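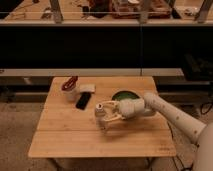 Robot teaching by demonstration

Robot teaching by demonstration is a way of getting a robot to do a task by having a person carry the task out through the robot's own body. The person either moves the arm by hand or steers it from a distance, and the robot stores its positions along with whatever its cameras record. The stored runs are later used to work out a set of motions, or to train a program that picks its own motions. Other names include programming by demonstration, imitation learning (for the training part) and, in factory use, lead-through teaching.

A single run is called a demonstration or an episode. Most household and tabletop tasks are shown many times over, with the objects moved a little between runs.

Teaching by hand

In hand guiding, also called kinesthetic teaching, the motors are set so that the arm holds up its own weight but gives way when pushed. The teacher takes hold of the arm near the wrist and leads it along. The method needs no extra equipment and the teacher can feel when the gripper meets the table. It has two common drawbacks. The teacher's hands and body get into the camera's view, and an arm with many joints is hard to lead smoothly with one pair of hands. A second arm makes it harder still.

Older painting and welding robots were taught in much the same way. The path was played back exactly as recorded, and every part had to be in the same place each time.

Teaching by remote control

In remote control, or teleoperation, the teacher stands or sits apart from the robot. Several kinds of controls are in use:

Leader arm. A small copy of the robot's arm is moved by the teacher, and the real arm follows joint for joint.
Handheld controllers. The position of the teacher's hand sets the position of the gripper, and a trigger opens and closes the fingers.
Glove or hand tracking. Used mostly with hands that have several fingers.
Keyboard or joystick. Slow, but still used for small corrections.

A short delay between the teacher's movement and the robot's is normal. New teachers tend to move, wait and move again. With practice the pauses get shorter, and many groups throw out a teacher's first runs for this reason. 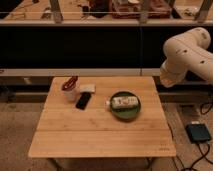 Tabletop tasks

Much of the published work uses a table, one arm and a few everyday things. Picking up a bottle and putting it in or on a dish is a common first task. It can be split into reaching, closing the fingers, lifting, carrying and letting go, and each part can fail on its own. A narrow bottle may tip when one finger touches it before the other. A bottle let go too high may roll.

Other objects are often left on the table during the runs, such as a cup, a phone or a folded napkin. These are known as distractors. A program trained only on a bare table may reach for the wrong thing when a second object is put down, so the extra objects are usually part of the recording plan from the start.

The Clenholm set, put together under Gangadharan Pai, is a small collection of this kind. It holds 700 demonstrations, of which 303 were made by hand guiding and the rest by remote control. A further 157 runs were recorded but kept apart as failures – dropped objects, missed grasps and runs that the teacher stopped early. The failed runs were later released under the name Clatasitz and are used for training programs to tell a good grasp from a bad one.

Recording and checking

A recording normally holds the joint angles, the opening of the gripper and one or more camera views, all stamped with the time. Fixed cameras beside or above the table are the usual choice. Some groups add a small camera at the wrist.

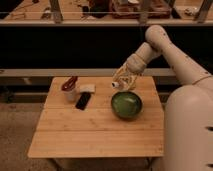
Clocks that do not agree are a frequent cause of bad data. If the camera lags the joint readings by a fraction of a second, the program learns to close the fingers too early or too late. The Zerent file format stores one shared clock for all streams, and the Naidu viewer plays them side by side so that a checker can mark the moments of grasp and release. Runs are then labeled as complete, partial or failed.

Trimming is also done at this stage. Long waits at the start of a run are cut, though short pauses near the object are generally left in. Opinions differ on corrections, where the teacher misses and tries again. Some groups cut them. Others keep them, on the grounds that the robot will miss too.

Limits

Programs trained this way copy the habits of their teachers, including roundabout paths and uneven speed. They may also do poorly when the table height, the lighting or the camera position is changed after training. Collecting more runs helps with the first two more than with the last – a moved camera often means recording again.

See also

Force feedback
Gripper
Pick and place
Teach pendant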